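Open day at Cellside: your questions

Saadet Akgül looks after visits at Cellside and keeps this page up to date. Last changed March 2, 2023.

When is the next open day?
In May. The date goes on this page once the hall is confirmed. Doors open at 11 and the last group goes in two hours before we close.

Do I need to book?
Yes, for the demonstration. The exhibition room and the café are open to anyone. Each demonstration group has 32 places, and they usually go quickly.

What will I see?
A two-armed robot handling kitchen things at a table. The session lasts nearly half an hour, including questions. The operator talks through each task as it is done. 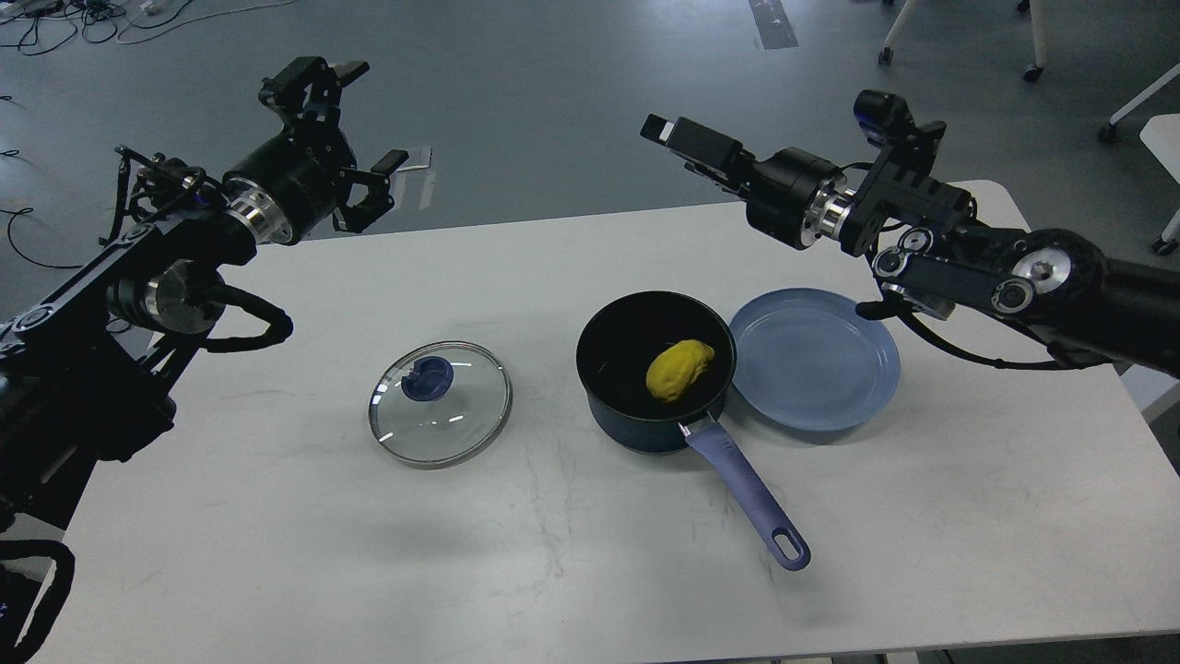
Why kitchen things?
Visitors often expect car parts or boxes. We use household items as they vary so much in shape and surface, and most people already know how they would pick them up themselves. A clear glass lid is a good one to ask the operator about, as the tabletop shows straight through it. The play dough in the saucepan is a soft item, and a soft item calls for a different grip from a hard one like the plate.

Is the robot working by itself?
Some tasks are run by an operator and some by the Tevovel software. You will be told which before each one starts.

Can I choose the task?
Within limits. We keep a short list by the door and each group picks from it. Sponge tasks are on the list, and so are lids.

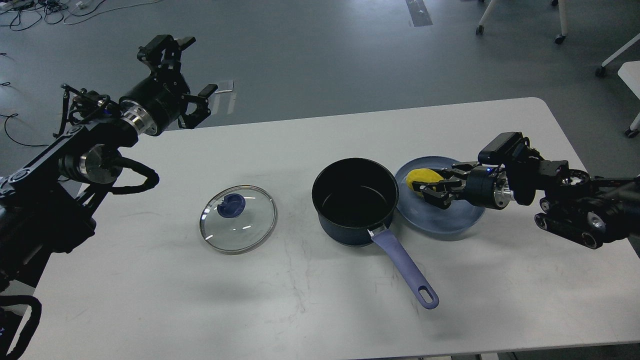 The right arm with the yellow sponge at the plate.

Does it ever drop things?
Yes. If something falls, the operator stops the arms, puts it back and starts the task again.

Can children come?
Children aged 6 and over are welcome with an adult. Everyone stays behind the line on the floor while the arms are switched on.

May I take photographs?
Yes, without flash. Please ask before filming staff.

How do I get there?
Take the bus to Medrano and use the side entrance, next to the Cenine building. There is step-free access and a small car park.

Who do I contact?
Ask for Saadet Akgül at reception, or use the visits form on this site.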